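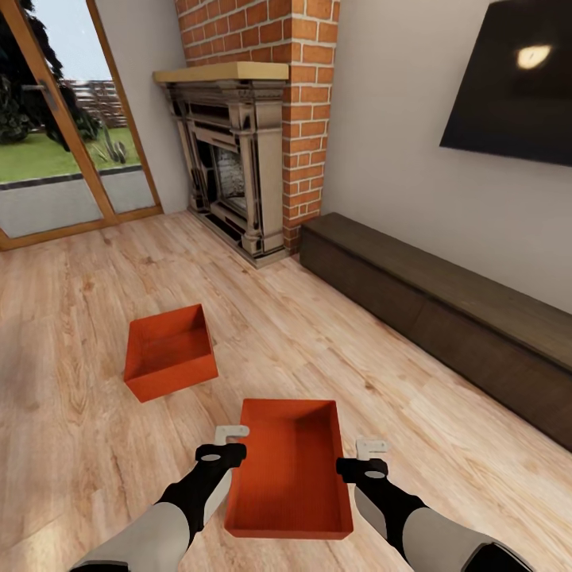 Two arms and two open orange boxes in the Kilton living room scene.

Kodeveo Gripper Trials: Frequently Asked Questions

What is Kodeveo?

Kodeveo is a simulator add-on for trying grippers, cameras and controllers on a two-arm robot before you buy or build anything. You pick a room, pick the parts, and run the same task with each setup. The results go into one table.

Which room should I start with?

Start with Kilton. It has a plank floor, a fireplace, a long low bench and a glass door to the yard. There is plenty of open floor for both arms, and the box task is already set up. The smaller rooms are harder on the controllers and are better left until you have a baseline.

How many runs do I need for a fair comparison?

We use 200 runs per gripper for a first look and 400 when two grippers finish close together. Fewer than that and the starting positions matter more than the hardware. Use the same list of starting positions for every gripper. You can save the list from the Trials menu and load it again later.

Can I use my own gripper model?

Yes. Upload the mesh, set the joint limits and enter the grip force. If you leave the grip force blank, Kodeveo uses the default from the Tranance parallel gripper, and your results will not mean much. Meshes with holes or flipped faces will load but may slip through thin box walls.

Do both arms need the same gripper?

No. Each arm has its own slot. Mixed pairs are common when one side only holds and the other does the fine work. Label the two sides in the notes field. The results table lists arms by side and does not show the part name unless you turn that column on.

What should I see in the gripper camera view?

Both fingers should come up from the bottom of the view with a clear gap between them. If only one finger shows, the camera mount is rotated. Set it back to the default and check again before you start a trial.
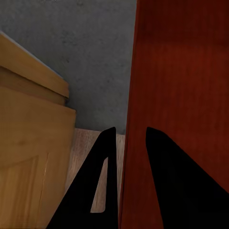 Fingers apart, tan cabinet on the left and red-brown panel on the right.

Why do black fingers cause trouble for some controllers?

They usually don't on pale surfaces. Against dark furniture or a dark box interior, a vision-based controller can lose the finger edge and misjudge the gap. Try the light finger material, or turn on joint feedback so the controller isn't relying on the picture alone.

Which controllers are supported?

The basic position controller, the force controller, and Chou. Chou is the one most people ask about. It uses the camera image during the approach and switches to force after contact. It is slower than the position controller – plan on longer trial times – but it handles a box that has been bumped out of place much better.

How do I choose a camera angle?

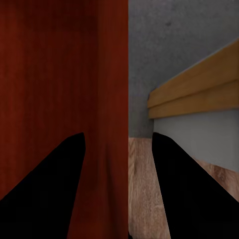 Camera angle changes the score more than most people expect, so settle it before you compare any grippers. Our usual method is to park the arm near furniture and look at what the fingers cover. With the left finger against a red-brown panel and the right one in front of a light gray surface, you can check edge contrast on both sides in a single view. The strip of floor in the gap is useful too. If your fingers hide it completely, open them a little or raise the camera, then save the angle and use it for every gripper in the set.

Can I change the angle halfway through a trial?

You can, but the trial is split in two and the halves are scored separately. It is better to stop and start over.

Why does the gripper body fill so much of my close-up view?

The camera is mounted too low or too far back. Some housings are wide, and a low mount gives up a large part of the view to the housing. Raise the mount in steps of 3 mm. Past 6 mm, check that the camera clears the wrist through its full turn. A partly blocked view is fine as long as the work area stays open. 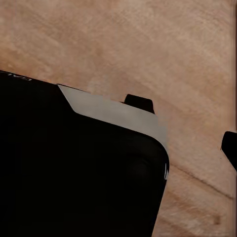

Do simulated results carry over to real hardware?

The ranking usually does. The exact scores don't. Friction and finger wear are simplified, so treat Kodeveo as a way to drop the weak options and then test what is left on a real arm.

Where are my results saved?

In the project folder, under Trials. Each trial has a settings file and a score file. Keep them together, or the comparison page can't read them.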